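The Chair That Holds the Clothes
Why half-worn clothing never finds a home, and what a few households do with it 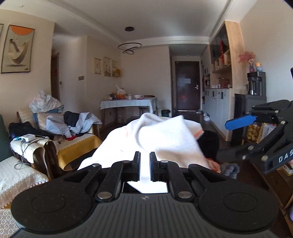 Most closets are built for two kinds of clothing, clean and dirty. A third kind gets no shelf: the sweater worn for an evening, the pants that are good for one more day, the shirt tried on and rejected before work. It is too used to fold back in with the clean things and not used enough to wash. So it goes onto furniture. A wooden armchair with a yellow seat cover can disappear under a heap of clothes, something light blue next to something black, while the sofa nearby keeps its white lace cover. Almost every home has a seat that has been given up this way.

Kadir Duman builds closets for a living. His shop, Odunska, has two benches and a waiting list that runs past September. When he visits a customer, he asks to see where the clothes are at eight in the evening, before anyone has tidied for him. He says the answer is a chair far more often than a floor.

"People apologize for it," Duman says. "Then they ask me for more drawers. The drawers fill up with things they don't wear, and the chair stays the same."

His usual fix is a row of six pegs on the wall beside the closet door. Pegs are quick, and speed matters at the end of a day. A hanger takes two hands and some attention. A peg takes one hand and no thought at all. He charges $200 for the row, fitted, and tells customers they can do it themselves for less.

Other makers have tried to sell a product for the job. Skitero offers a slatted stand with a rail across the top, and Fontes has a ladder that leans against the wall. Both work well until the rungs are full. After that, the clothes pile up on them just as they did on the chair.

In Carumden, a town where many of the older apartments have no built-in closets, tenants often keep a second rail in the hallway. Coats go there in winter and half-worn clothes the rest of the year. The air moves more than it does in a bedroom corner, and wool in particular does better for it.

Duman keeps a chair of his own. It stands by the bedroom window, and he has put up pegs on both sides of it. On most nights his shirt still goes over the back.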